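Tribunal sends citizenship refusal back, but the applicant may not have won much

2023-11-29

A tribunal in Brarnwood has set aside the refusal of a citizenship application made by Florian Tanner, a machine fitter who has lived in the country for 14 years. His lawyers are calling it a landmark. Having read the ruling from start to finish, I would use a smaller word.

The facts are not in much dispute. Tanner applied to be naturalized after meeting the residence requirement with years to spare. The ministry turned him down on the ground that he had failed to show "good character." The refusal letter ran to less than two pages and gave one reason: he had not disclosed a directorship in Karaca, a small import company that was struck off the register before he applied.

Tanner's answer was that he had disclosed it. He said the directorship was listed on a continuation sheet sent in with the main form, and his lawyers produced a copy. The ministry replied that no such sheet was on its file. It also argued that even if the sheet had been sent, it was up to the applicant to make sure it arrived.

The tribunal did not think much of that. Its ruling, which runs to 142 paragraphs, finds that the ministry's own receipt log recorded one more page than the scanned file contains. It says the official who made the decision was never told about the gap. And it finds that Tanner should have been given a chance to respond before being branded dishonest, a finding that follows people into job applications and visa forms for years afterward.

So far, so good for Mr. Tanner. Then comes the order.
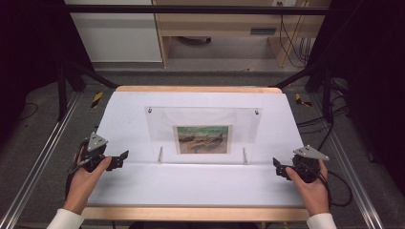
The tribunal declined to tell the ministry to grant the application. It declined even to say that the good character test had been met. The case goes back to be decided again by a different official, who is free to refuse it again for any lawful reason, including reasons that did not appear in the first letter. There is no deadline. The ruling says only that the new decision should be made "with reasonable speed," a phrase that has appeared in plenty of rulings without noticeably hurrying anyone.

The firm acting for Tanner, Urville, put out a statement within the hour saying that the ruling "changes the landscape for every applicant refused on character grounds." It is hard to see how. The tribunal went out of its way to say that it was dealing with an unusual set of facts. Most people who are refused on character grounds do not have a receipt log that contradicts the file. Many never see the log at all, because they do not know to ask for it, and the ministry does not offer it.

The statement also says the ministry has been "ordered to act fairly." It was already under a duty to do that. What the tribunal has done is find that it didn't, on this occasion, and ask it to have another go.

The ministry's response was no more convincing. A spokesperson said that it "accepts the ruling and has already strengthened its procedures." Asked what had been strengthened, and when, the spokesperson said that new guidance on incomplete files was issued in October. That guidance has not been published. The ministry would not say whether it requires officials to compare the receipt log with the scanned pages, which is the one step that would have made a difference to Mr. Tanner.

Nor would it say how many other files might be affected. The tribunal's ruling mentions, in a footnote, an internal review of scanning at the Surby processing center. The review found pages missing from 375 applications. The ruling does not say how many of those were refused, or whether any of the applicants were told. Urville said it had asked for the review and been refused. The ministry said it does not comment on internal documents, even though this one had just been quoted in a public ruling.

Costs were dealt with in the last 5 paragraphs. Tanner will get most of his back, though not the fee for the original application, which the tribunal said it had no power to refund. He will not have to pay a second one.

The ministry has 14 days to ask for permission to appeal. Its spokesperson would not rule that out, which sits oddly with accepting the ruling. If it does not appeal, the file goes to a new official, presumably with the continuation sheet in it this time.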